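2022-01-12
Mokik, fruit table. Room at Erkton, long table by the sink.

Present: me, Marthinus Mabuza for the first part, Cameron Bright after lunch.

Carrying on from the last entry. Question is still the same: if mixed fruit is left out for people to help themselves, does it do better on a plate or loose on the cloth, and what should sit next to what. Room was 14 C when I came in. Heating was off overnight and I left it off.

Fruit came from Danberg yesterday afternoon and spent the night in the cold room in its bags. Took it out first thing and let it stand before handling. Oranges, a few tangerines mixed in with them, longans, green jujubes, some green citrus and the red ones Marthinus says are wax apples. The Danberg slip only says "red, mixed," so I am leaving the name open until somebody asks them. Small bunch of longans weighed 123 g with the stems on. Weighed again after trimming and forgot to write it down, so only the first figure is good.

Cloth: the blue-green one. Smoothed it by hand because last time the longans all ended up in the crease, but the fold lines still show. It still has a slight ridge toward the sink end and round fruit will find it if you set it down carelessly. Bags and packages went in a row along the back edge so the front of the table is clear for working. The Shahbazi delivery is in with them and has not been checked against the order.

Started with the plate. White oval, thin dark line on the rim, 259 mm on the long side by the steel rule. My first try was all the oranges in the middle and the small stuff around them. Looks tidy, but the longans ride up on the rim and go over the side as soon as the plate is turned. Took it apart and put the oranges toward the edge, the big pale jujube in the center, longans tucked against the upper oranges, red fruit along one side. Much better. The jujube is large enough to stop the rest from sliding inward, and the longans have something to lean on.

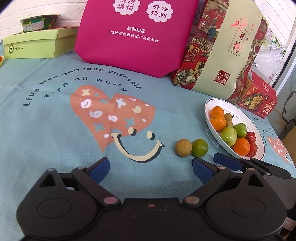 Plate, second layout. Longan and green citrus on the cloth next to it.

Notes on the second layout, for whoever sets it up next:

Stem points. Marthinus turned them to the side where he could. I had them up. His way the fruit sits steadier, mine is easier to read when you want to see how a stem is drying. Going with his for the plate and mine for the keeping samples.

The red fruit bruises if you so much as put a thumb on it. Lift from underneath. Goes on last and comes off first. I would not put it against an orange for an overnight run, there is no give in the orange and the red one loses.

Longans roll less than I expected when they have a bit of stem left on. Cut the stems short but don't pull them, pulling opens the skin and then they leak onto the plate.

Green citrus has a slick skin and slides against anything. It does better on cloth than on china.

Plate was turned by hand, full circle, 4 times. Nothing left the plate on any of them. First layout lost longans on every turn, so I am calling the second layout the standard one until something beats it. Sketch is on the inside of the back cover. Please copy it before adding to it, the last sketch got so many arrows on it that I had to throw it out.

Smell: oranges mostly. One of the jujubes had a soft patch near the stem and went in the compost pail. Not recorded as a loss, it was like that out of the bag.

After lunch, loose fruit. No plate for this one, everything straight on the cloth in a single pile. Cameron wanted it built around the oranges with the jujubes on the outside and I had no better idea. Two of the red fruit went in as well, in spite of the above. Used the printed part of the cloth, which has the big pink heart with the smile under it and the lettering, "Live well and love yourself. Turn off worry." The print turns out to be handy. You can tell at once if the pile has crept, because it either covers the smile or it doesn't. I used to put down bits of masking tape for this and they left gum on the cloth. No more tape.

Cameron set the longans off to one side in a loose group, next to the smile, so they could be watched separately. Oranges in the middle, and the flatter tangerine goes with them.

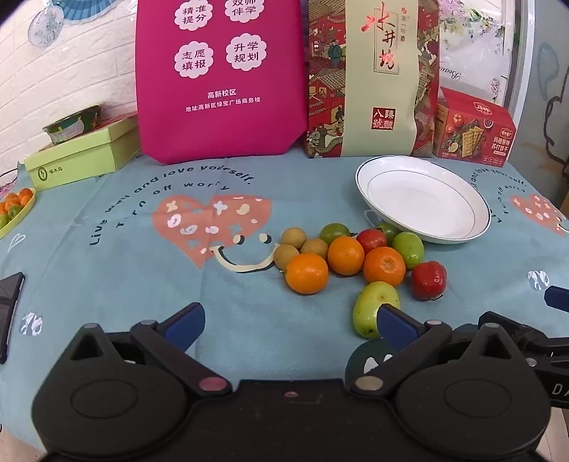
A single layer is the main thing. Tried stacking one jujube on top of two oranges and it came down before either of us had let go of it properly. With everything on the cloth the pile holds its shape well enough to be reached into from the front. Taking something from the back is a different matter, you brush the oranges on the way over and they shift. If people are going to help themselves from both sides of the table then the pile should be longer and narrower, or there should be two of them. Try that next time.

Cloth against skin: the weave grips the jujubes a little and the oranges not much. When the cloth is pulled tight and clipped under the table the whole pile behaves better. We had it clipped only at the sink end for the first hour. Clips for the other end are in the drawer under the scale, which I found out after looking in every other drawer.

Wiped the jujubes with a dry towel before they went down. Cameron thinks they should be washed and dried instead, since people will eat them off the table. Fair point for serving, but for the keeping samples I want them the way they came. Two batches from now on, marked.

Plate against pile, so far. Plate is easier to move and keeps the small fruit from wandering. Pile is quicker to build, easier to pick from, and it takes more fruit. For the Erkton front room I would go with the plate. For a long table with people sitting down, the pile. I don't want to say anything about keeping until the samples have had their time.

Put away: oranges and tangerines in the shallow crate, longans in a paper bag with the top folded once, jujubes in the lidded box with a sheet of paper towel under them. Red fruit on a folded towel, one layer, nothing on top. All in the cold room on the left-hand shelf. The keeping samples stay out, on the shelf by the window, with a card.

Cloth has a small sticky spot from the longans. Sponged with cold water, hung over the rail. Don't use the hot wash on it, the print on the old one went pale that way in May.

To do:
Ask Danberg what the red fruit is called and whether they can pack it separately.
Check the Shahbazi delivery against the order.
Second oval plate, same size or a little bigger.
Marthinus to weigh the keeping samples tomorrow morning before the heating goes on, and to write down both figures, with stems and without.
Move the clips to the top drawer.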